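Why I would stop calling it a dropped part

The log for the Pornwood cell records 449 stoppages under the heading "part dropped". I think the heading is wrong, and it has sent people looking in the wrong place. Fingers were cleaned, grip force was raised, and the stoppages kept coming.

The task is block assembly in a bin. The blocks are simple shapes, each with its own difficulty for the arm. The blue U is the one that fills the log. It can be held by one upright or with a finger in the slot, and the controller treats both as a good grasp.
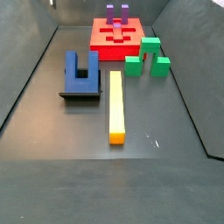
Where the fault lies

The controller knows the width between the fingers. It doesn't know which part of the block is between them. If it assumes the wrong hold, its idea of where the block's lower corner sits is wrong too, and the planned path may pass too close to the board. Contact then turns the block, the width changes, and the software reports a drop. Raising the force makes matters worse: a firmly held block passes the load straight to the wrist.

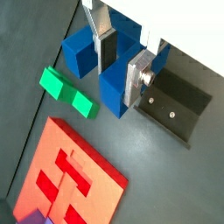
Bianka Vörös disagrees. Her view is that the width check was never meant to identify a grasp, and that the fault belongs to the planner, which ought to allow a margin for either hold. She would leave the gripper software alone and slow the descent.

I accept the point about the planner. Slowing down lowers the force of a contact, but the arm still arrives in the wrong place.
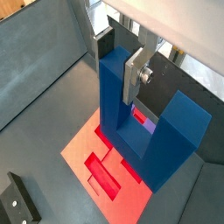
My proposal is a second check after the lift, comparing the block's outline in the wrist camera with the hold the planner has assumed. If the two disagree, the arm should stop and ask for a person. It should not try again by itself, as Troko release 2735 does at present.

I would also split the log entry in 2. "Lost in transit" and "contact before placement" are separate faults and need separate codes. The change is down for April.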